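How I finally got my kitchen table back

807 shares
4 comments

So my kitchen table is where everything goes to die. Mail, mugs, the lid to a pot I haven't seen since last winter. We eat there, I pay bills there, and by Wednesday there's usually no room for a plate.

I tried the big weekend cleanup thing and I'm just not that person! What works for me is a short list of stuff that's allowed to stay out, and everything else gets walked back to its shelf after dinner. My limit is 5 things. You can pick your own number, but pick one and write it down somewhere.

Paper towels always make my list. Get a holder that stands up by itself, and park it toward one side so you're not reaching over your food to tear off a sheet. Glass comes next – I like clear glasses and clear containers on a dark table because they don't look like clutter, even when they kind of are.
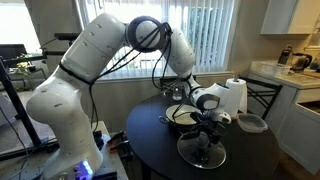

Paper towels to the right, small glass farther back, bowl and clear plate or lid out on the table.

A word about black tabletops, since I get asked. They show every crumb and every water ring. Wipe with a barely damp cloth first, then go over it again right away with a dry paper towel (the second pass is what gets rid of the streaks). I skip the spray most days. If there's a sticky spot, lay a warm wet cloth on it, go do something else, and come back in 4 minutes.

Bowls with little handles don't stack well, so I quit fighting it and keep mine on the top of the pile. Plastic containers with ribbed sides need a soft brush, the kind you'd use on bottles, or gunk sits in the grooves forever.

Oh, and vertical blinds! If your table is by the window like mine, dust them BEFORE you wipe the table. I did it backwards for years. An old sock over your hand does a great job, top to bottom, one slat at a time.

Next up is the drawer under the microwave. Pray for me.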